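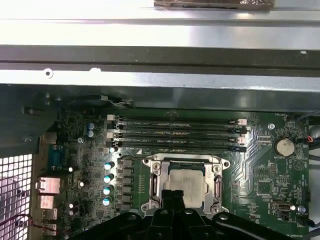

Wrist view over the processor socket, memory slots behind.

I've had Jikidico on our bench since July, and people in the lab keep asking whether it's worth the bother, so I'm writing it all down once. It's a training kit for teaching an arm to do fiddly work inside computers: you steer the arm by hand for a while, it learns from your demonstrations, and then a second stage called the nudge policy takes over for the last bit of the approach. The nudge policy is the research part. The paper behind it claims you can get away with far fewer demonstrations if you only learn the final few centimetres properly and leave the rest to ordinary motion planning.

I was doubtful! Our old method wanted nearly 1,000 demonstrations before it would go near a socket lever without dithering. With Jikidico we gave it 300, shared between me and Niall Yule (who has much steadier hands and won't let me forget it), and then ran 100 trials on old desktops and server boards that were headed for recycling anyway.

The good stuff first. Approaches are lovely and smooth, and it copes with a change of board better than anything I've tried.

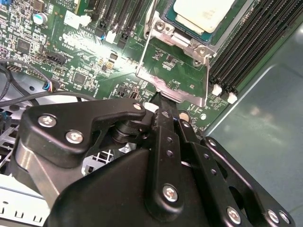 It also doesn't seem to mind coming in at a slant, and that used to be the end of the run for us. The old policy would drift off towards the memory slots and just hover there. The new one slows right down near the metal, has a little think, and carries on. Isla McIver plotted the fingertip paths for both and you could tell them apart from across the room.

Now the grumbles. Shiny things still upset it. Most of our failed trials were on boards with a strong reflection near the target, and the manual's advice is to move your lamp, which is a bit cheeky at this price. Setup took me a whole afternoon and two emails to Nicanor Aguirre at Malinowski, who sell it over here – he was very patient, but the calibration chapter really needs rewriting. And the logging is daft. It saves every force reading and then doesn't save which version of the policy you were running, so I lost 30 trials to my own muddle and had to do them again.

Would I buy it again? For close work in cramped cases, yes, and I'd pay for the extra support year too. If you're mostly picking things up off a flat table I'd stick with Wusport, which costs less and has a much friendlier screen. Ishbel Purves wants to try ours on cable connectors next, and I've said she can have it once I've finished with the levers.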